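The Rultisley Room

The Terkuvance Institute acquired the building at Prarnness in December, together with its debts, its brick walls and one room that did not appear on the plan. The Rultisley Room, as the deed called it, was to be lit at all times. The clause ran to four lines and gave no grounds.

The Institute complied. Fluorescent fixtures were kept burning beneath the white corrugated ceiling, and a tall lamp on a black tripod was purchased under item 119 of the Katsaros bequest. Staff were asked to record the condition of the lights every 20 minutes and to sign the register on leaving. For 30 nights the entries did not vary. All lights in order. Nothing to report.

On the following night the entry was longer. The attendant wrote that the lights were in order but that the room had seemed larger on the second inspection than on the first – the far fixture, in particular, appeared to have moved back. A measuring tape was issued.

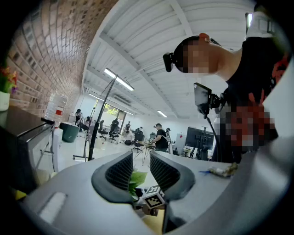 The Rultisley Room, with the tripod lamp and brick wall.

The measurements were found to be correct, and this was the difficulty. They agreed with one another and with no drawing the Institute held. A letter was sent to the firm that had prepared the deed. It was returned unopened, marked with the address of the room itself.

The Institute then resolved to switch off the lamp for the length of one inspection, leaving the ceiling lights as they were. The attendant stood with one hand against the brick and put out the lamp with the other. The wall was warm. After a short interval it was no longer under the hand, though the attendant had not moved.

The lamp was lit again without delay. The register for that night states that all lights were in order. Beneath it, in the same ink and a hand that matched no member of staff, a second signature had been entered in the column reserved for those leaving the room.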